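## Aus der Datenwerkstatt: Dosen, Behälter und viele kleine Entscheidungen

Seit Anfang Oktober läuft bei Podwood die zweite Aufnahmerunde für das Sortiermodell. In der ersten Runde ging es um einzelne Gegenstände auf freier Fläche: greifen, anheben, ablegen. Jetzt kommen Behälter dazu. Die Aufgabe klingt überschaubar. Eine Getränkedose soll aus einem Behälter in einen anderen oder vom Tisch in einen Behälter. Für das Modell ist das deutlich schwieriger als das freie Ablegen, weil der Rand des Behälters im Weg ist und die Dose darin oft nur teilweise zu sehen ist.

Viele Abonnenten haben nach der letzten Ausgabe gefragt, wie so eine Aufnahme im Alltag aussieht. Deshalb diesmal etwas mehr dazu und etwas weniger über die Auswertung.

### Was eine Episode ist

Wir nennen jeden aufgezeichneten Durchgang eine Episode. Sie beginnt mit dem Greifer in Ruhestellung und endet, wenn er dorthin zurückgekehrt ist. Dazwischen steuert eine Person den Arm von Hand über das Führungsgerät. Gespeichert werden die Kamerabilder, die Gelenkstellungen, die Öffnung des Greifers und ein Satz, der die Aufgabe beschreibt, zum Beispiel »Lege die Dose in den gelben Behälter«. Dieser Satz wird vor der Aufnahme festgelegt und danach nicht mehr geändert. Wer während der Episode merkt, dass er die falsche Dose genommen hat, bricht ab und markiert den Durchgang als ungültig.

Für die laufende Runde sind 400 Episoden geplant. Bis Redaktionsschluss waren 287 davon aufgenommen und geprüft. Ungültige Durchgänge sind darin nicht enthalten, sie werden aber aufgehoben. Ein Teil davon zeigt Fehler, die man später vielleicht gezielt verwenden kann, etwa eine Dose, die am Rand hängen bleibt und beim zweiten Versuch doch hineingeht. Ob solche Korrekturen ins Training gehören, ist im Team umstritten. Die einen sagen, das Modell lernt so, sich selbst zu helfen. Die anderen befürchten, dass es den ersten Fehlversuch gleich mitlernt. Entschieden wird das erst, wenn beide Varianten trainiert sind.

### Der Ablauf an einem Aufnahmetag

Eine Schicht beginnt um halb neun mit der Kalibrierung. Der Greifer fährt einige feste Punkte an, die Kamerabilder werden mit den Referenzbildern vom Vortag verglichen. Weicht eine Kamera ab, wird sie neu ausgerichtet und die Abweichung im Protokoll notiert. Danach wird aufgebaut.

Die Behälter und Dosen werden nach einer Liste gestellt, die Ravach vorher erzeugt. Ravach ist unser kleines Planungsskript und sorgt dafür, dass wir nicht unbewusst immer dieselbe Anordnung wählen. Am Anfang hatten wir das dem Gefühl überlassen, mit dem Ergebnis, dass fast alle Dosen mit dem Schriftzug nach vorne standen. Menschen stellen Dosen offenbar gern so hin. Seitdem gibt die Liste auch die Drehung vor.

Nach jeweils 16 Episoden wird gewechselt: andere Anordnung, andere Zielbehälter, meist auch eine andere Person am Steuer. Ein Block dauert mit Umbau ungefähr 10 Minuten länger, als wir im Sommer kalkuliert hatten. Der Umbau selbst geht schnell. Zeit kostet vor allem das Prüfen, denn jede Episode wird direkt danach einmal in doppelter Geschwindigkeit angesehen. Das haben wir nach der ersten Runde eingeführt, als ein ganzer Nachmittag wegen einer verrutschten Kamera verworfen werden musste.

### Worauf beim Steuern geachtet wird

Die Anleitung für die Aufnahme ist inzwischen auf zwei Seiten angewachsen. Das meiste davon ist aus Fehlern entstanden. Hier die Punkte, zu denen die meisten Rückfragen kamen:

- Gleichmäßig fahren. Lange Pausen über dem Objekt landen sonst als Zögern im Modell.
- Den Greifer vor dem Absenken öffnen, nicht erst im Behälter.
- Von oben zugreifen, solange die Dose aufrecht steht. Seitlich nur, wenn die Aufgabe es verlangt.
- Nach dem Loslassen erst senkrecht zurückziehen, dann zur Seite fahren.
- Keine Hände im Arbeitsbereich, bis die Aufzeichnung beendet ist.

Der zweite Punkt hat sich als der wichtigste herausgestellt. Geht der Greifer geschlossen in den Behälter und öffnet sich dort, schiebt er die Nachbardosen beiseite. Das klappt am Führungsgerät oft trotzdem, weil die Person nachsteuert. Das Modell tut das bisher kaum.

### Verdeckung

Der Schwerpunkt der laufenden Blöcke liegt auf verdeckten Objekten. Jede Kamera hat Stellungen, in denen der Greifer oder ein nahes Objekt genau das verdeckt, worauf es ankommt. In der ersten Runde haben wir solche Anordnungen vermieden. Das war bequem, führte aber dazu, dass das Modell bei der kleinsten Verdeckung unsicher wurde. Jetzt gibt die Liste sie ausdrücklich vor: Dosen dicht vor der festen Kamera, Behälter hintereinander, Dosen im Behälter, von denen nur der obere Teil über den Rand ragt.

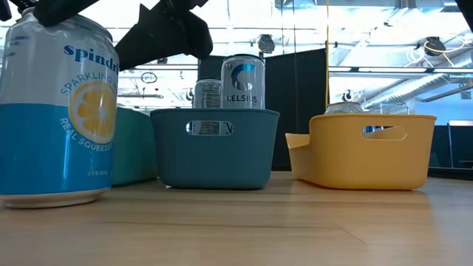
*Blick der festen Kamera: der Greifer an der vorderen Dose, dahinter der grüne, der blaugrüne und der gelborange Behälter.*

Der grüne Behälter ist aus dieser Richtung zum großen Teil von der Dose im Vordergrund verdeckt. Im blaugrünen ragen zwei Dosen über den Rand, von einer ist nur das dichte Kleingedruckte zu lesen. Für die Beschriftung gilt in solchen Fällen: Benannt wird, was in dieser Ansicht erkennbar ist. Eine Dose, deren Marke nur in einer anderen Kameraansicht zu erkennen ist, heißt hier »silberne Dose«, auch wenn wir es besser wissen.

Bei den Farbnamen haben wir uns nach einigem Hin und Her auf eine feste Liste geeinigt. In den ersten Blöcken hieß derselbe Behälter mal blau, mal petrol, mal grünlich. Der Aufgabensatz verwendet jetzt »blau«, »grün« und »gelb«, die genauere Bezeichnung steht in einem eigenen Feld. Die alten Sätze werden nachträglich angepasst, das Original bleibt in der Datei erhalten.

### Stand beim Training

Ein erster Zwischenstand wird am Dienstag auf den Rechnern von Jistutwood trainiert. Wir erwarten davon noch keine brauchbare Erfolgsquote. Es geht um die Frage, ob die neuen Episoden überhaupt zu den alten passen. Zwischen den Runden wurde die Abtastrate der Gelenkdaten geändert, und die Umrechnung ist bisher nur an wenigen Dateien getestet.

Die Auswertung erscheint in der nächsten Ausgabe. Der Datensatz läuft intern weiter unter dem Namen Catacutan. Partner mit Zugang finden die geprüften Blöcke wie gewohnt im gemeinsamen Verzeichnis, die ungültigen liegen in einem eigenen Unterordner und sollten vorerst nicht mit eingelesen werden. Rückmeldungen zur Farbliste nehmen wir noch bis Ende des Monats entgegen, am besten mit Angabe der Blocknummer.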